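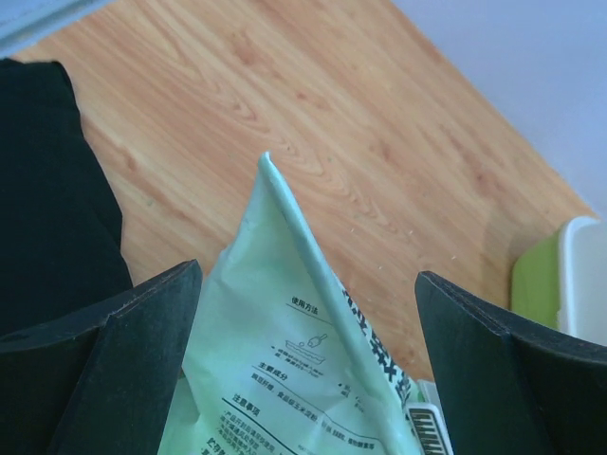 Ask Hubert Wyss what his robot learned this year and he will tell you, with a straight face, that it has learned to let go.

For most of the history of the field, the hard part was supposed to be the grab. At Bavholm, the small lab where Wyss and Alois Rainer work, the grab was settled by May. Thin plastic packets kept causing trouble anyway. Film wrinkles, folds over itself and never looks the same twice, and a gripper trained on tidy boxes treats each new crease as a personal insult.

Their method, called Hilent, is almost rude in its simplicity. A person guides the fingers through the job, the wrist camera records it, and the software studies the failures as closely as the successes. It had 2555 recordings to study, many of them embarrassing.

Out of 48 test pickups on packets it had never met, the old controller managed 19. Hilent missed seven. Rainer, who had bet on the old controller, calls this "encouraging" - he has also stopped betting. Next come paper bags, which Wyss expects to hate.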